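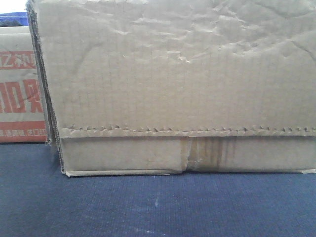 Flurina Stöckli read my draft plan over my shoulder and wrote in the margin: you can't grade a used box by how ugly it is, Emrys, load it and see. Fair enough! I had the big brown one down as scrap before I'd put a hand on it, just from the crumpling across the top half of the front. So I crossed that out and we're doing it properly.

March 2018. Used box sorting, first go. The question is which of the old cartons can go round again for the Zeman shipment and which go in the baler. We have 173 on the racks, and Wanpen wants a rule she can hand to anybody on the packing bench, so it has to be short.

What I've been looking at on each one: top edge, corners, tape, stains, in that order. Top edge first as it's quickest. If the edge has gone fuzzy and the fibers are out, the flaps have probably been ripped at some point and I mark it T. A T box can still hold things, I just wouldn't want to stack on it.

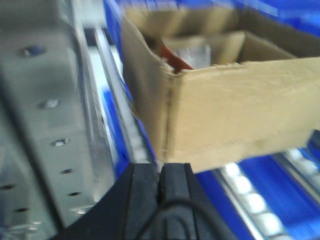
Open box, front top edge torn, fibers showing. Marked T.

Didn't empty that one first, which was lazy of me. Note for next time: empty, THEN look, or you end up judging the walls while the stuff inside is propping them up (and Gerrit comes by and asks what on earth you're doing). There was a divider in there too and I haven't decided how to score those. A tight one stiffens the box a lot. Asked Stojan, he says ignore them. I'd like to test a few both ways before I agree.

Corners and tape next. I had been treating tape over a corner as a bad sign and now I'm not so sure. If the tape has stuck well all the way down I'd trust it more than a bare corner with a soft fold. Wrinkles I can live with. Gaps I can't, so I run a thumbnail down the whole length and anything that catches gets a G.
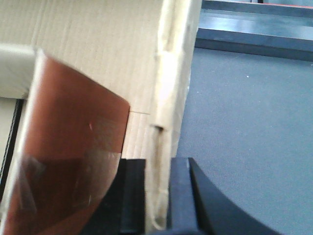
Taped corner, small gap partway down. G.

So far 11 boxes marked G, all from the Porkano lot. Might be their tape, might be how the lot was stored. Don't want to blame the tape yet. Will pull a few from the Kekell lot in September when the next ones are due, and compare.

Stains are the hard part and I went back to the big box for that. 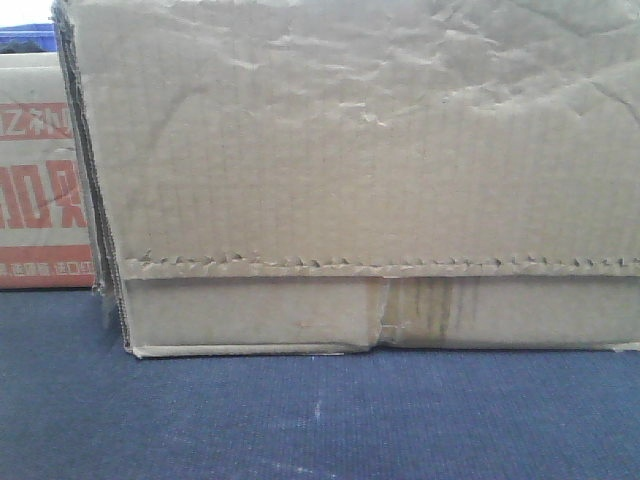 Packing & Reuse Group / Jindwood / bench notes

Lower band on the front: split near the middle, brown streaks just to the right of it. They look like water to me but I can't tell how old. Pressed the board beside the streaks with my thumb and compared it with a clean patch, couldn't feel much between them. Wrote "S?" and left it. Flurina's right that the load test should settle it, so it goes in with the others tomorrow, ragged edge and all.

To do: borrow the flat weights back from Gerrit. More chalk. Ask Wanpen if three letters on a box is too many.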